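I have wanted a bed-making service since I first wrestled a duvet alone, so I read the Kotodeck brochure kindly – maybe too kindly. They ask $400 for a trial of 16 visits, and I think that's fair if you see it as paying for patience. A bed is soft and never the same twice, and I'd rather a machine take its time than yank. What I'd like from them is a plain price for one visit, for those of us with just the one bed and a small budget!

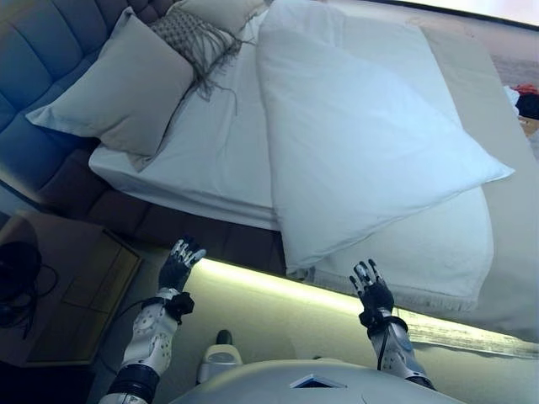
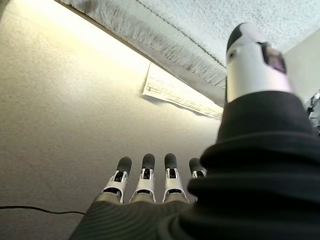 Top, both hands open beside the bed; bottom, one hand over the carpet.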